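FOR IMMEDIATE RELEASE

Kelarura Opens Low-Cost Dental Days for Small Dogs in Grindport

GRINDPORT, February 2021 - Kelarura, the small-dog health program run out of the Abella Animal Clinic, is opening its dental days to any owner in Grindport and the towns nearby. Dogs under 25 pounds. Sign-up is open now, by phone or at the front desk.

Short version: small breeds get bad teeth early. Yorkies, Chihuahuas, toy poodles, dachshunds, Maltese. Full set of teeth in a tiny jaw, crowding, food gets stuck, plaque turns to tartar. Owners mostly find out from the smell. By then there is often a loose tooth or two and a sore dog who has quit chewing on one side.

The program ran a trial in January with 13 dogs. Most needed a cleaning. Several needed teeth pulled. One nine-year-old dachshund lost six and was back on kibble (soaked) the same week.

"People tell me he's just a picky eater," said Honeylyn Tiongson, lead veterinarian for Kelarura. "Then I lift the lip. A lot of picky eaters have a mouth that hurts. I would like to see these dogs at two or three years old, not at ten."

What a dental day includes

Drop-off between 7 and 8 a.m., no breakfast for the dog. Exam and bloodwork first. If the bloodwork is off, the cleaning does not go ahead that day and a vet will call. Cleaning is done under anesthesia, with X-rays of the whole mouth. Pickup mid-afternoon. Soft food for the first night, longer if teeth came out.

The flat price is $200 and covers exam, bloodwork, X-rays and cleaning. Extractions are extra. Owners get a call before any tooth is pulled, so please leave a number you will actualy answer.

Hallico, the pet supply distributor, is putting in $3000 to help cover extractions for owners who can't pay the full amount. Ask at the desk for the form, it is one page. Bring something showing income. Money goes first come, first served until it is gone.

"We sell the chews and the brushes, fine, but a chew doesn't fix an abscess," said Erlinda Magbanua, community manager at Hallico. "We wanted the money to go to the part people get stuck on."

Signs to look for at home

Bad breath that doesn't go away. Brown or yellow buildup near the gum line, back teeth especially. Red gums. Drooling more than normal. Dropping food. Pawing at the face. A swelling under one eye, which can mean an infected upper tooth and should be seen right away, don't wait for a dental day.

Brushing helps. Daily is best, every other day is still worth doing. Dog toothpaste only, human toothpaste can contain xylitol and that is dangerous for dogs. Start with a finger and a little paste for a week or so, then move up to a soft brush. Outside of the teeth is enough for most dogs. Skip bones, antlers and anything else too hard to dent with a thumbnail. They crack teeth.

Staff will show owners how to brush at pickup, or at a seperate visit if the dog is too groggy. No charge for that.

Who should call first

Flat-faced breeds (pugs, Frenchies, Boston terriers), dogs with a heart murmur, dogs with a collapsing trachea, and any dog on daily medication. Not turned away. They may need a longer exam ahead of time and a different slot.

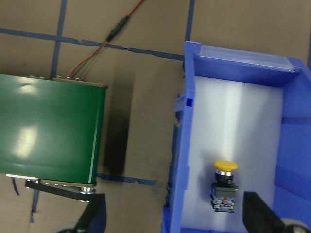 Is my dog too old to go under for a cleaning?

Age by itself doesn't rule a dog out. The vet looks at the heart, kidneys and liver, goes over the bloodwork, and decides from there. Plenty of older dogs do fine. Some are better off with a shorter procedure or with pain control only, and if so the vet will say that before anything is scheduled.

Other details. Rabies shot must be current, bring the paper. One dog per slot, two dogs from the same house can come on the same day if there's room. Cancellations with two days' notice please, there is a waiting list. Masks on at the door, and drop-off and pickup are curbside for now.

Cats are not part of this round.

About Kelarura

Kelarura is a preventive care program for small-breed dogs, based at the Abella Animal Clinic in Grindport. It offers dental care, weight checks and puppy visits.

Media contact: Erlinda Magbanua, Hallico. Interviews with Dr. Tiongson by phone, afternoons only.

###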